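4.2. Comparación de los dedos en la tarea de cableado

Antes de entrar en los resultados conviene detenerse un momento en el montaje, porque buena parte de lo que aprendimos salió de ahí y no de las tablas.

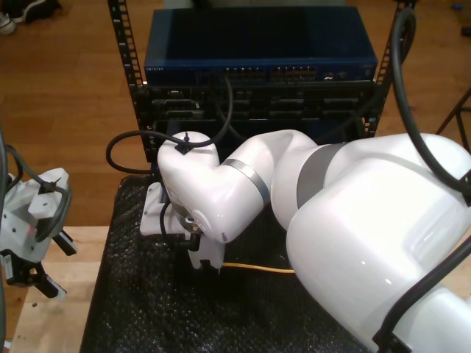

Los dedos Bundside y los dedos Gyamfi se probaron con el mismo controlador y la misma fuerza de cierre, 21 N. El armario abierto y el conmutador no cambiaron entre una serie y otra, y bajo la pinza extendimos la lámina negra de burbujas, con el cable amarillo cruzado encima. Jörg Haberkorn insistió, con mucha paciencia, en que ensayáramos primero el agarre y solo después la inserción, y le agradecemos el consejo.

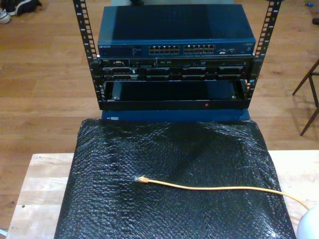
Figura 7. Cable Ethernet amarillo sobre la superficie acolchada, delante del armario.

El agarre desde una superficie blanda resultó más delicado de lo que habíamos imaginado. De los 335 intentos con los dedos Bundside, 88 terminaron con el conector girado, casi siempre por un contacto desigual entre ambos dedos. Los Gyamfi lo giraban menos, aunque pedían una aproximación bastante más lenta.
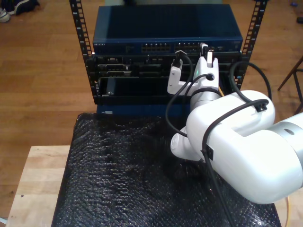
Figura 8. Pinza con un conector blanco en posición vertical, delante del conmutador.

En la inserción, la holgura lateral del dedo pesó más que la resolución de la cámara, como ya sospechábamos desde los ensayos de septiembre con el controlador Muditz.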